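Gripper Pad Slippage in Bed-Making Trials: Photo Gallery

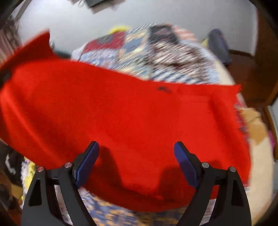

Red cloth being swung over the bed, with the patchwork quilt behind. Both fingers carry dark blue rubber pads.

The Amasley household handling program suspended bedding work on February 14, 2025, after a grip fault was reported by operator Mhairi Leckie. In 13 of 70 logged attempts, the fabric slid out of the fingers before the lift was complete. There were no injuries – the concern is lost material and unreliable records.

Vernon Friesen is leading the review. Pads must now be inspected every 5 lifts, and any pad showing wear must be replaced before work continues. Questions may be directed to the safety office.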